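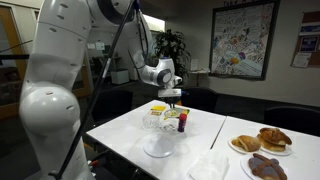

Bench 2, glassware and bread day

Wirna gripper vs the Hamberg one, first impressions

benchpress_mo
Posted 2025-07-19

So I finally got the Wirna two-finger on our big white arm and have been throwing tabletop junk at it. Glass cup, a glass pedestal stand, a little red bottle with a purple cap, a crumpled cloth, and there's bread waiting on the next table over (yes, bread, I want soft stuff in the mix). We ran the Hamberg parallel jaw all through June on the same kind of clutter, so I have something to hold it up against.

Short version: I like it a lot! The fingers are skinny enough to get down between things, and the Hamberg always wanted to shove the neighbors out of the way first. Cloth is way better too. Glass I'm still fighting with. I've done 247 grasps so far and want to get to 500 before I say anything with a straight face.

Anybody else running one of these? Mostly curious what you do for force limits.

tinsnips
We have two. Cloth is great, agreed. I'd be careful comparing it with your June runs though, did you keep the same controller? The Jirkasov firmware changed how it ramps the closing force, and that alone made our old gripper look better.

benchpress_mo
Ugh. No, we updated in between. OK so the cloth numbers might be partly that. I can put the Hamberg back on and redo maybe 60 of them, it's four bolts and a recalibration (and me swearing at the cable).

quietservo
Which camera are you using for the glass? If it's depth, there's your problem, and I wouldn't blame the gripper at all. Any depth camera I've ever owned looks at a clear cup and sees table.

benchpress_mo
Paiva wrist cam, plain color, no depth. Grabbed a view from it so you can see what I'm dealing with:

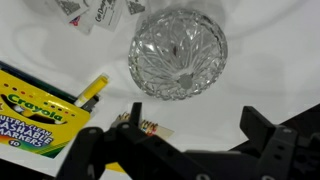

Wrist cam, cut-glass bowl up top, markers on the left

The bowl is the one that drives me nuts. From straight overhead it's all starburst and highlights, and the model puts the rim in a different spot every time the arm shifts a little. The Crayola box it nails, no drama whatsoever.

quietservo
OK, color only, I take it back. Nice sharp facets on that bowl though, I'd have expected worse. Your cards at the top are kind of soft. Is the focus fixed?

benchpress_mo
Fixed, yeah. I set it for close work and haven't touched it since.

gearlash
Going to disagree with everybody here. The camera is fine and the controller is fine. Look at how much of that view is gripper! Those fingers and that wide black body eat the whole bottom, and the little packet of colored sticks is partly behind the left finger. You're about to grab something and you can't see all of it. On the Hamberg the jaws sit farther out and we never had that.

tinsnips
That's a mounting thing, not a Wirna thing. Tilt the bracket a few degrees.

gearlash
Tilted ours. Then you lose the fingertips when they close, and I'd take the blocked packet over that any day.

tinsnips
Well, we kept our fingertips and our view, so I don't know what to tell you. Longer bracket?

benchpress_mo
I've got a longer bracket in a drawer somewhere. Going to try that before I touch anything else, then swap the Hamberg back on for the cloth reruns with the new firmware. Still need a force limit for the glass if anyone has one they trust.

quietservo
Start at the lowest setting and creep up. Put a towel under the bowl first, too.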